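Setting up the drinks corner

I wrote this part of the guide after moving into the Tiltmont unit, when I had to figure out where the fridge goes, where the table goes and what goes in which compartment. The fridge in my unit is the gray Veso with the freezer box, and the table is the white Reuter. If you have the Bruseo table, its corners are square and you can skip the note under step 3.

What you need: a tape measure, a soft cloth, dish soap, and someone to hold the other end of the table. Hauke Brandes held mine, and he still brings up his thumb.

Placing the table and fridge

1. Put the fridge in first. Slide it in on an old towel, stand it where it's going to live and leave it unplugged for 4 hours. Mine had been on its side in the van, so I gave it the full wait and went out for lunch.

2. Level it. Turn the front feet until the door swings shut slowly on its own. I needed two full turns on the left foot and almost nothing on the right – the floor in these units slopes toward the window.

3. Bring the table up next to it, long side against the wall, and leave a gap between the two. I went with 2 inches. You want some air moving down the side of the fridge, and you'll be glad of the space when you drop a bottle cap and have to fish it out.

Note: turn a rounded corner to the fridge side if your table has one. I walked into that corner plenty of times in the first week and it's a lot kinder on the hip!

4. Wipe the tabletop with soapy water and dry it. White tops show every smudge and the gray ones take a second pass. Don't use scouring powder, it dulls the finish and then the marks stick even worse.

5. Stand your bottle of tea on the table while you open up the fridge, so you've got both hands for the doors. Green cap on tight, please.
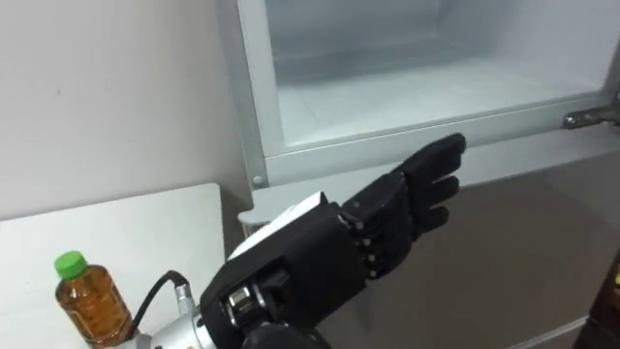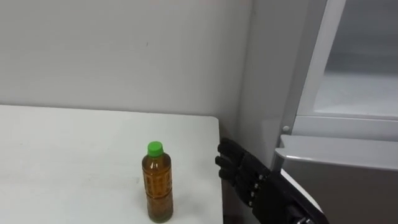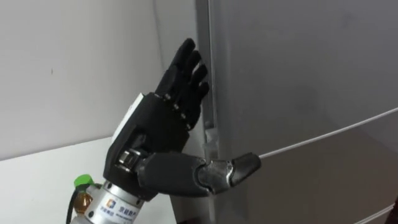 Loading the compartments

6. Plug the fridge in and set the dial to the middle. Wait until the next morning before you judge the temperature. I started mine at 75 percent because I was impatient (it was March, and the room was cold anyway) and the lettuce froze.

7. Tea, juice and water go in the fridge part, standing up. Lay a half-full bottle down and sooner or later you'll be mopping.

Caution: do not store full bottles in the freezer compartment. Liquid expands when it freezes and the bottle can split. If you want a quick chill, set a timer for 29 minutes and stay in the room – I have forgotten one twice.

8. Keep the lip of the freezer opening clean and dry. Crumbs and ice build up there and the little door stops closing flush. A cloth wrung out in warm water does the job. Please don't chip at it with a knife.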